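Doltia 클러스터 운영 모임 회의록

일시: 목요일 오후 2시
장소: Drarness 회의실 및 화상 접속

지난번보다 많은 분이 들어와 주셔서 인사를 나누는 데만도 시간이 꽤 걸렸습니다. 오랜만에 얼굴을 비춰 주신 분들, 정말 반가웠습니다. 지난 회의록은 오탈자 하나만 고치고 그대로 확정했습니다.

1. 로그 보존 정책
첫 안건은 Doltia 클러스터의 로그를 얼마나 오래 들고 있을 것인가 하는, 벌써 세 번째로 올라온 이야기였습니다. 지금은 모든 네임스페이스가 똑같이 100일을 보존하고 있는데, 개발용 네임스페이스까지 그렇게 둘 필요가 있느냐는 의견이 다시 나왔습니다. 한참 이야기가 오간 끝에 개발용은 7일로 줄이고, 운영용은 지금대로 두기로 했습니다. 감사 로그는 이번 변경에서 빠지니 걱정하지 않으셔도 됩니다. 설정 변경은 플랫폼 쪽에서 맡고, 적용 전날 채널에 한 번 더 알려 드리기로 했습니다.

2. 수집기 교체 (Trirnside)
현재 쓰는 수집기를 Trirnside로 바꾸는 작업의 경과를 들었습니다. 시험 환경에서는 파드 1,784개의 로그를 받아 보았고, 누락은 재시작 직후 구간에서만 나왔다고 합니다. 버퍼를 디스크에 두면 나아질 것 같다는 설명이 있었고, 그 경우 노드마다 볼륨을 따로 잡아야 해서 비용 이야기도 자연스레 따라 나왔습니다. 이 부분은 숫자를 뽑아서 다음에 다시 보기로 했습니다.

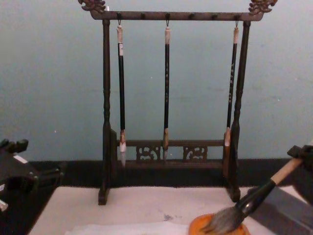
Yurchenko 쪽에서는 교체 자체는 찬성하지만 기존 수집기와 나란히 돌리는 기간을 꼭 두었으면 한다고 했습니다. 예전에 한 번에 넘어갔다가 경보 규칙의 레이블 이름이 달라져 밤새 고생한 적이 있어서, 이번에는 규칙부터 맞춰 보고 싶다는 말씀이었습니다. 다들 고개를 끄덕였고, 병행 기간은 2주로 잡았습니다. 레이블 대조표는 Yurchenko에서 초안을 올려 주시기로 했습니다. 감사합니다.

3. 기타
- 대시보드 접근 권한 신청이 밀려 있습니다. 급하신 분은 신청 글에 사유를 한 줄 덧붙여 주세요.
- 온콜 안내 문서의 연락 순서가 예전 것이라는 지적이 있어 플랫폼 쪽에서 고치기로 했습니다.
- 화상으로 들어오신 분들께 소리가 작게 들렸다고 합니다. 다음에는 조금 일찍 모여 마이크부터 맞춰 보겠습니다.

다음 모임은 11월에 같은 요일, 같은 시간으로 하되 장소는 채널에서 다시 정합니다. 안건은 전날까지 공유 문서에 적어 주시면 됩니다.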